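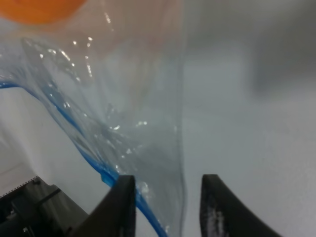 Packaging Materials, Unit 2: Reclosable Film Bags
Handout for the lab section
Prepared by Chrysoula Margaritis

Scope

Today's notes cover the press-to-close bag: film, closure, and the way the two behave together when the bag is handled. Slider closures and stand-up pouches are in Unit 3.

Terms

Film. The body of the bag. Clear bags in this class are usually low-density polyethylene.
Track. The interlocking strip across the mouth. One side carries a rib, the other a groove.
Lip. The film above the track, used to pull the bag open.
Side seal. The heat-welded edge running from the mouth to the bottom fold.

Film gauge

Gauge is given in mils. A mil is one thousandth of an inch, and a 2 mil bag has two mils of film in each wall, so the flattened bag measures 4 mil away from the track. Students lose points every term by reporting the flattened figure as the gauge. Measure a single wall. If the bag cannot be cut, measure flat and divide.

Thin film has little bending stiffness. An empty or lightly filled bag will not hold a shape of its own; it folds under its own weight and creases wherever it is gripped. Clear film darkens slightly in tone where several layers overlap, and each crease throws a highlight. Both effects matter for inspection: a glint along a fold is easily logged as a scratch. Flatten the bag on the bench before recording any surface defect.

Track color

The track is often tinted while the film is left clear. Blue is common. The tint has no effect on the seal. It gives the user a line to press along, and it makes twist visible. On a draped bag the track follows a curve, and where it turns over it can look wider than it is. Do not take a width reading at such a point.

The track is much stiffer than the film around it. When a bag is lifted by one corner, the track carries part of the load and the film bunches below it - this is the usual cause of one-sided opening in the drop test.

Lab procedure

1. Condition the samples at room temperature for 40 minutes.
2. Record single-wall gauge at three points, none within half an inch of the track.
3. Close the track from one end to the other with steady thumb pressure. Run the thumb back once.
4. Fill with water to half volume, close, and invert over the tray for one minute.
5. Open and reclose, then repeat step 4. Log any leak by its distance from the left side seal.

Gert Du Plessis has the conditioning shelf key. Sample bags are in the Brelorix carton; take them from the top layer only, the lower layers are reserved for the August group.

Write-up

One page plus the data sheet. State gauge, closure type, leak position and cycle number. Use "closed" for a track that is pressed shut and "sealed" only for a heat weld - the two are not interchangeable in this course. Reports go to Yuzuki Takagi before 4 p.m.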